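Plovcombe to stop taking black plastic and foam in recycling carts

1 August 2023

Households in Plovcombe will no longer be able to put black plastic or foam packaging in their blue recycling carts after the end of October. The change was approved by the town council this week and takes effect with the first collection in November.

The new rule covers meal trays, plant pots, takeout lids and the molded foam that comes with small electronics. Clear, white and colored plastic containers are not affected. Paper, cardboard, cans and glass will be picked up as before.

The town sends its recycling to a sorting plant in Ridmont, 19 miles away. The plant told Plovcombe in the spring that too many of its loads contained material it could not sell, and that it would begin charging extra for them. Under the present contract, a load that fails inspection costs the town 70 dollars a ton more than one that passes.
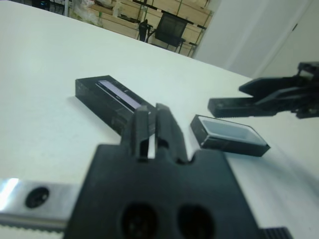
Sorting is the main problem with black plastic. Much of it is colored with carbon black, a cheap pigment that absorbs the near-infrared light the plant uses to tell one kind of plastic from another. A person has no trouble picking out dark matte plastic against a white tabletop. On the plant's belt, which is also black, a meal tray or a pot often gives no reading at all and travels to the end of the line with the trash. Some black containers are now made with other pigments and can be read, but residents have no easy way of knowing which ones, and the town decided that a single rule for all of them would be simpler.

Foam causes a different kind of trouble. It weighs very little, so it earns almost nothing when sold, and it breaks apart in the truck. The crumbs stick to wet paper and lower the grade of the paper bales. The Ridmont plant rejected 13 loads from Plovcombe last year, most of them for foam mixed in with paper and cardboard.

What to do with mixed packaging

The town's new leaflet, which will be mailed in September, spends a full page on boxes made from more than one material. These have become common in household recycling as more goods are ordered online, and many residents put them in the cart whole.

The leaflet asks people to take the box apart first. Any foam or plastic insert should be lifted out. If the outer box is cardboard, it should be flattened and placed in the blue cart, whatever its color. Printed or dyed cardboard is accepted, including black. The rule on black material applies only to plastic.

Inserts made of molded paper pulp can stay with the cardboard. They look a little like egg cartons and tear with a rough edge. Foam inserts go in the trash cart or can be taken to the transfer station on Rangel Road, where a separate bin will be set up by the gate. Thin plastic film around lids and sleeves should be peeled off where it comes away easily. Small paper labels and tape can be left on.

Residents who want to keep a box for resale or for a return are advised to hold on to the insert as well. A gift box with no insert is harder to reuse, and several thrift stores in the area have said they prefer to receive boxes complete.

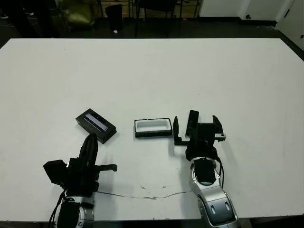
Old phones and batteries

The council also reminded residents that phones, tablets and loose batteries are not allowed in either cart. Lithium batteries can catch fire when they are crushed, and the collection trucks compact their loads as they go. Plovcombe had 2 truck fires last year. Neither caused an injury, but one truck was out of service for most of the summer and routes on the north side ran late.

Phones can be handed in at the transfer station or at the town hall front desk during office hours. They should be switched off, and owners should erase their data and remove the SIM card before dropping them off. Phones with swollen or leaking batteries should not be brought to town hall. Residents should call the transfer station first and keep the phone outdoors, away from anything that burns, until they have been told how to bring it in.

Chargers and cables are taken at the same places and do not need to be sorted.

Checks begin in November

For the first month, collection crews will leave a yellow tag on carts that contain black plastic or foam, but the carts will still be emptied. After that, crews may leave a cart behind if the wrong items are visible on top. There are no plans for fines.

Aneo, the hauler that holds the collection contract, will update the pickup calendar on its website before the change. Pickup dates and cart sizes stay the same. Apartment buildings with shared dumpsters will get new signs, and building managers can ask for extra copies of the leaflet at no cost.

The council will look at the results in the spring. If enough foam comes in at Rangel Road, the town may rent a machine that presses it into blocks for sale — a step that was left out of this year's budget. A print copy of the full list of accepted items is available at town hall and at the public library.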